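从仿真到采购单：桌面抓取工位的设备规划与预算编制

最后更新：5月

适用范围

本文说明一套单臂桌面抓取工位从立项到下单的规划步骤，内容包括需求冻结、仿真选型、场地核对、报价拆分、预算表编制和验收条款。所用案例是 Zirnorbridge 二层实验区的一号工位，机械臂与夹爪由 Birkent 集成供货，布局与抓取验证在 Kong 仿真环境中完成，设备编码和变更记录走 Ident。

文中的流程按单臂、固定底座、二指夹爪、非食品类散件的条件编写。双臂工位、移动底座、带传送带的工位，前两节仍可参考，场地和安全部分需另行评估。

阅读前应已具备：一份任务书初稿，哪怕只有一页；场地平面图；一台能运行仿真的工作站；仓库或财务系统中已开通的项目号。缺少项目号时，第五节以后的内容无法落地，建议先办。

一、先冻结需求，再看样本

常见做法是先收集几家机械臂的样本，比较负载、臂展和重复定位精度，选出一款，然后反推能做什么。这种顺序的问题在于，样本上的参数都对应理想工况，很容易为用不到的性能付钱，同时漏掉样本上不写的东西，比如夹爪在物体颈部或柄部的可达性。

需求冻结应产出一张物体清单和一张动作清单。

物体清单每行一种物体，列以下字段：

编号（在 Ident 中预先申请，后续仿真模型、实物样品、测试记录共用同一编号）
外形类别：块状、软质、细长、带柄、带颈、扁平
最大外形尺寸
预定夹持部位的宽度
质量，含最重变体
表面：光滑、粗糙、易变形、有纹理
是否允许留下夹痕
摆放姿态：平放、直立、倾斜、叠放

“预定夹持部位的宽度”这一列最容易填错。很多人把物体的总宽度填进去，结果夹爪行程选大了一号，指尖体积随之变大，反而伸不进相邻物体之间的间隙。对带颈的物体，应当填颈部宽度；对球拍一类带柄的物体，填手柄截面的较小边；对软垫一类可压缩的物体，填压缩前和压缩后两个值。

动作清单则按“从哪里取、放到哪里、以什么姿态放”三项书写。每个动作只写一句，不写轨迹。轨迹在仿真阶段才有意义，过早写进任务书，会被集成商当作硬性要求报价。

案例工位的物体清单冻结后，夹持部位宽度的最大值落在软质物体上，由此定出夹爪开口需求为 70 毫米。这个数是下限，报价单上的标称行程必须大于它，并且必须注明是安装定制指尖之后的净行程。标准指尖和定制指尖的净行程可以相差不少，供应商默认报的是前者。

冻结的含义是：清单签出后，新增物体走变更单。变更单在 Ident 里单独编号，写明新增物体是否改变夹爪行程、负载、臂展三项中的任何一项。三项都不变，由项目负责人批准即可；任一项改变，重跑第二节的验证并重新核价。

二、在仿真里完成选型

仿真验证的目的是用较低的成本回答几个会影响采购金额的问题。它不能代替实物测试，摩擦系数、软质物体的变形、线缆的拖拽力，仿真里给出的结果都只能当作参考。适合由仿真回答的问题是几何问题：够不够得着、会不会碰、相机看不看得见。

2.1 建立场景

场景中应当包含四类对象：台面、底座或立柱、机械臂连同夹爪、物体清单中的代表物体。台面要按实际外形建模，包括圆角和侧板。直接用长方体代替台面，会在台角附近得到过于保守的碰撞结果；台面若有圆角而模型里没有，仿真中放在角部的物体在实物上可能没有支撑。

底座位置先按三个候选点建立：台面长边外侧中点、靠近台角处、台面短边外侧。每个候选点各存一份场景文件，文件名中带上 Ident 编号。不要在同一份文件里反复拖动底座，过后无法追溯某组数据对应的是哪个位置。

代表物体的选择标准是覆盖外形类别，外观是否好看不影响结果。一般每个类别取一到两个，软质、带柄、细长、带颈直立各至少一个。细长物体应与另一件长条物体平行放置一次，检验指尖能否单独夹起其中一件。直立物体应至少有一次放在台面拐角附近，那里通常是机械臂姿态最别扭的位置。

2.2 设置夹爪模型

夹爪模型必须使用带连杆的完整模型。部分仿真库提供简化夹爪，两根手指作平行移动，外侧连杆省略。对平行开合的夹爪，这种简化影响不大；对多连杆夹爪，外侧连杆在张开时会向两边伸出，与邻近物体、托盘边沿发生干涉的恰恰是这部分。

需要记录的几何量有：指尖到掌面的距离，完全张开时外侧连杆之间的最大宽度，夹持时物体下端与掌面之间剩余的间隙。最后一项关系到带颈物体的朝向策略。颈部夹得过深，物体端部顶住掌面，闭合力就有一部分变成推力；夹得过浅，重心偏离指尖，搬运时容易转动。

2.3 放置相机

建议设两个视角：一个固定在场景外侧，能看到台面大部分、底座和夹爪的进入方向；一个跟随夹爪，能看到两个指尖和夹持部位。外侧视角用来判断可达性和干涉，近处视角用来判断夹持位置是否正确。两个视角的视场角应按准备采购的相机型号设置。用软件默认视场角得到的可见性结论，不能作为相机采购的依据。

近处视角中，指尖和夹持部位应同时落在可见范围内。若物体主体遮住大部分背景，属于正常情况，只要颈部或柄部与两侧指尖的接触关系可辨认即可。外侧视角中，机械臂上段出画也可接受，臂段的碰撞由软件计算，不靠目视判断。

Kong 场景渲染：夹持近处视角与台面外侧视角。
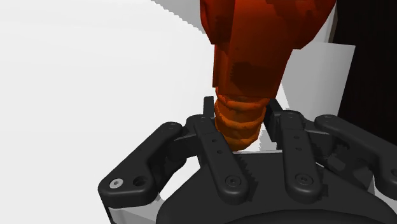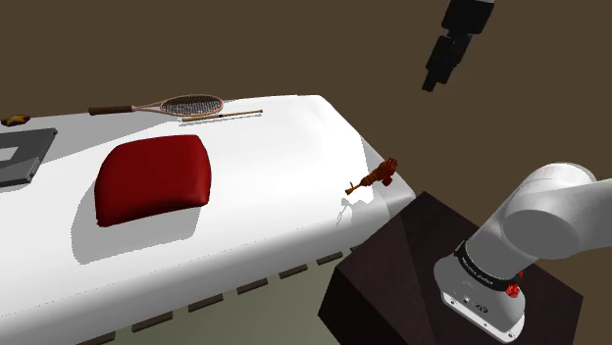

2.4 批量运行

每个底座候选点运行同一组抓取任务。案例工位每个候选点运行 456 次，物体位置在台面范围内随机，随机种子固定，三个候选点使用同一组种子。种子不固定时，候选点之间的差异会与摆放差异混在一起，最后谁也说不清哪个位置更好。

每次运行记录以下字段：物体编号、目标位置、逆解是否存在、是否发生碰撞、碰撞双方的部件名、到达夹持姿态时的关节余量、外侧相机是否可见、近处相机是否可见。不必记录渲染图像，抽样保存即可，全部保存会占用大量磁盘，事后也很少有人翻看。

结果表按碰撞双方分组统计，比只看总成功率有用得多。举例来说，“外侧连杆与托盘边沿”一类的碰撞集中出现，应对措施可能是挪动托盘或换一种浅边托盘，费用很低；“上臂与相机支架”集中出现，则要调整支架或底座位置；“无逆解”集中在台面远端，才轮到考虑加长臂展。把这三种情况混在一起看，往往会得出“换更大的臂”这一最贵的结论。

2.5 得出选型参数

仿真完成后，输出一页选型参数表，供询价使用。表中至少包括：

所需臂展，从底座轴线到最远夹持点，注明夹爪长度是否计入
所需负载，等于最重物体、夹爪、定制指尖、快换盘和腕部相机的质量之和，再留余量
夹爪净行程
夹爪完全张开时的允许外宽
底座安装高度及容许调整范围
外侧相机和腕部相机的视场角与最近工作距离

案例工位的所需臂展为 700 毫米，从底座轴线算起，不含夹爪。询价时应把“不含夹爪”四个字写进表格，有的供应商习惯给出含标准工具的工作半径，两者对不上，验收时会产生争议。

三、核对场地

场地核对应在询价之前完成。地面、供电、搬运通道中任何一项不合格，整改费用都要列入同一个预算，事后追加很难获批。

3.1 搬运通道

测量从卸货点到安装位置沿途最窄处的净宽，门扇打开后仍占用的宽度要扣除。Zirnorbridge 二层走廊尽头的门净宽为 882 毫米，底座立柱可以直立通过，整体台面则需侧立或拆分运输。这一条直接影响台面的订货形式：拆分式台面单价略高，但省去了搬运公司的吊装费。两种方案都应询价，合计后再比较。

电梯除净宽外还要查轿厢进深和载重。带包装的机械臂木箱往往比设备本身大很多，包装外形尺寸应让供应商在报价单上写明，并注明是否允许侧放、是否允许在楼下开箱。允许楼下开箱的，防震标签的检查和拍照也应在楼下完成，上楼后再检查，运输责任不易划分。

3.2 地面与底座

底座立柱可用地脚螺栓固定，也可用配重底板。租用场地不允许打孔的，只能选配重底板，占地面积会增加，台面与立柱的距离也随之受限。此时应回到仿真场景，把配重底板加进去再检查一次底座位置，工作量很小，漏做的代价是现场返工。

立柱与台面应当分开固定。把机械臂直接装在台面上可以省一根立柱，但急停和加减速的反力会传到台面，台上直立的物体可能移位或倾倒，相机若也装在台面上，外参需要频繁重标。预算紧张时，宁可推迟购买腕部相机，也不建议取消独立立柱。

地面平整度用长水平尺检查，在立柱位置取两个互相垂直的方向。偏差由立柱调平脚吸收，超出调平脚行程的，列入土建整改。

3.3 供电与接地

机械臂控制柜、工作站、相机和照明分开取电，控制柜单独一路。急停回路切断的只是动力部分，工作站不应接在急停控制的插座上，否则每次急停都会丢失正在写入的数据。

需向场地管理方确认插座回路的额定电流、接地情况，以及夜间是否断电。最后一项常被忽略。批量测试经常安排在晚间，夜间统一断电的楼层，须另行申请保留回路，办理周期应计入项目计划。

3.4 照明

相机选型依赖照明条件。白色台面反光较强，顶部直射光容易在光滑物体附近产生过曝区域；深色背景则会使黑色夹爪的轮廓难以分离。仿真中的光照可以用来预估阴影方向，无法用来确定曝光参数。预算中应预留漫射灯具和遮光帘，两项金额都不高，遗漏后却要走单独的采购流程。

四、询价与报价拆分

4.1 要求分项报价

询价函中应明确：不接受单一总价。分项至少到下列层级：

机械臂本体
控制柜与示教器
夹爪本体
定制指尖，按副计价，注明备件数量
腕部转接件与快换盘
力矩传感器，可选项单列
外侧相机、腕部相机、镜头、支架、线缆
立柱或配重底板
台面
安全部件：急停按钮、安全继电器、区域扫描或光栅
软件授权，注明永久或按年
安装调试
培训
运输、保险、包装
质保期内上门费用的承担方
质保期后的年度维护价格

Birkent 首次给出的报价将夹爪、转接件和线缆合为“末端套件”一项。要求拆分后，才看出其中包含一副标准指尖和一副吸盘，吸盘在本项目中没有用途，予以删除。合并项里经常有这类内容，供应商并无恶意，多为沿用既往项目的模板。

4.2 核对接口

逐项核对接口归属，最好做成一张两列的表，左列为设备，右列为与之连接的设备，表内填写机械接口、电气接口和通信接口各由谁供货。任何一格空着，就意味着现场会缺一个零件。常见的空格有：

夹爪线缆沿臂外走线所用的扎带座和护套
腕部相机支架与夹爪法兰之间的垫片
控制柜到工作站的网线及网卡
相机触发信号线
外部急停的接线端子和插头

这些零件单价很低，交期却可能比主设备还长，尤其是带专用插头的线缆。接口表完成后，应要求供应商逐格书面确认。

4.3 核对软件

软件授权需要问清四件事：授权绑定的是控制柜、工作站还是账号；离线时能否使用；升级是否另外收费；仿真模型与控制器固件版本是否对应。最后一项与第二节直接相关。仿真中用的关节限位若来自旧版本，实物到货后的可达范围可能与仿真结果不同。询价时应索取当前固件对应的模型文件，收到后用固定种子重跑一遍，结果有变化的写入变更单。

五、编制预算表

5.1 表格结构

预算表分为六个部分：设备、安装与场地、软件、耗材与备件、人力、预备费。每行的列依次为：编号、名称、规格依据、数量、单价、税率、小计、报价有效期、交期、来源文件号、备注。

“规格依据”一列填写第二节选型参数表中的条目。填不出来的，说明该项没有需求支撑，应当删除或者补做需求。这一列对评审帮助很大，评审人问“为什么要买这个型号”时，可以直接翻到对应的仿真记录。

“报价有效期”和“交期”两列用来排定付款顺序。有效期短而交期长的项目优先下单。台面和立柱的交期看似不重要，却是安装的前提，它们未到场时，机械臂到货也只能存放，质保期却可能已经开始计算。

5.2 容易遗漏的费用

下列项目在首次编制的预算中出现遗漏的频率较高：

指尖备件。指尖属于磨损件，带软垫的指尖磨损更快。首年用量按测试计划估算，至少备一副。
代表物体。测试用的实物样品会损坏，每种应多买若干件，同一批次购买，避免外形不一致。
标定板及其支架。
夹爪防护套，用于粉尘或颗粒物环境，普通实验室可不列。
存储。双相机连续记录所需的容量，按分辨率、帧率和每日运行时长计算，不要凭感觉填写。
搬运当日的加班与停车费用。
安全评估。由外部机构完成的，单列合同；由内部完成的，计入人力。
旧设备的拆除与处置。

5.3 预备费

预备费按不确定性分配，不宜对全部设备统一按比例计提。机械臂和控制柜的型号、价格均已锁定，预备费可以很低；定制指尖、支架、场地整改的不确定性高，应当多留。做法是在每行备注中标记“已锁价”“有报价未锁价”“估算”三级，预备费只对后两级计提，并分别写明计提理由。

动用预备费同样走变更单。变更单中写清原因属于需求变化、仿真遗漏、报价遗漏或场地问题中的哪一种。项目结束后按类汇总，下一个工位的预备费就有了参照。

5.4 买、租与借用

短期验证项目可以考虑租用机械臂本体，购买夹爪和指尖。夹爪与物体清单绑定较紧，更换频繁，租来的夹爪往往不允许改装。比较租与买时，租赁一侧须加上往返运费、押金占用、超期费用和损坏赔付；购买一侧须加上年度维护和闲置期间的存放费用。比较周期取任务书中的计划使用期，不取设备寿命。

借用其他项目组的设备，应在 Ident 中登记借用期和归还状态，并核对固件版本。归还日期落在批量测试中间的，不要借。

六、排定采购顺序

案例工位采用的顺序如下。

第一步，下单台面与立柱，同时提交供电改造申请。
第二步，下单机械臂本体与控制柜，付款节点与台面到货挂钩。
第三步，用外购的标准指尖做首批实物测试，确认夹持部位和深度。
第四步，根据测试结果确定定制指尖的图纸并下单。
第五步，采购外侧相机，完成外参标定。
第六步，采购腕部相机和可选传感器。

将定制指尖放在标准指尖测试之后，会使总工期变长，但能减少一轮返工。指尖的齿形、软垫厚度、端面宽度都与实物摩擦有关，仿真给不出可靠结论。工期不允许这样安排的，可在第一批定制时同时做两种端面宽度，预算中按两副列。

腕部相机放在最后，是考虑到它的支架会影响夹爪外形。支架装上之后，第二节的碰撞统计要重做一次，场景文件另存新版本。

七、验收条款

合同中的验收条款应在下单前写定，建议分为到货、安装、功能三个阶段。

到货验收：核对装箱单与分项报价是否逐行一致，包装是否完好，序列号录入 Ident。缺件的，当日书面通知供应商。

安装验收：测量底座实际位置与高度，与场景文件中的数值比较。偏差超过容许范围时，优先调整实物；无法调整的，修改场景文件并重跑批量任务。急停逐个按下测试，记录动力切断情况和工作站供电情况。

功能验收：从物体清单中抽取代表物体，按动作清单逐项执行。每种外形类别至少包含一个位于台面远端的位置和一个靠近台角的位置。记录指尖净行程实测值，使用定制指尖测量。夹痕检查在夹持保持一段时间后进行，保持时长写入条款，事先与供应商约定。

尾款与功能验收挂钩，不与到货验收挂钩。供应商要求提前支付的，可以把安装调试费单列并提前支付，设备尾款不动。

质保期起算日写为功能验收签字日。供应商坚持从发货日起算的，应要求相应延长期限，或在价格中体现。

八、归档

下单完成后，以下文件存入同一目录，以项目号命名：冻结版物体清单与动作清单，三份候选点场景文件，随机种子与结果表，选型参数表，各轮报价，接口表，预算表各版本，变更单，验收记录。场景文件应与仿真软件版本号一起保存。

预算表每次改版后保留旧版，不覆盖。版本之间的差异由变更单解释，找不到对应变更单的差异，退回编制人补齐。二号工位立项时，可复制整个目录，从物体清单开始逐项修改，场地部分必须重新测量。

读者评论

匿名读者：
4.2 的接口表很实用。我们上次缺的就是外部急停的插头，等了很久，主机一直在箱子里。建议在表里再加一列“由谁现场接线”，供货和接线有时是两家。

页面维护：
已记下，下次修订加入。现行模板可先写在备注列。

匿名读者：
候选点只取三个是否偏少？我们的台面比较长，短边外侧基本够不到另一头，等于只剩两个。

页面维护：
长台面可以在长边外侧多取一两个点，种子保持一致即可。短边外侧明显无解的，不必跑完整批，抽样确认后在结果表里注明。

匿名读者：
请问定制指尖的净行程怎么量？合爪时软垫会被压缩，零点不好定。

页面维护：
零点取两侧软垫刚接触、尚未压缩的位置，用薄纸条能抽动且有轻微阻力为准。测完在验收记录里写明方法，供应商用同样的方法复测一次。

匿名读者：
租用的那台本体没有给当前固件的模型文件，只给了旧版。关节限位手动改可以吗？

页面维护：
可以改，但需对照控制柜内读出的限位值逐轴填写，并把改动写进变更单。连杆尺寸不同的情况不能这样处理，应继续向出租方索取。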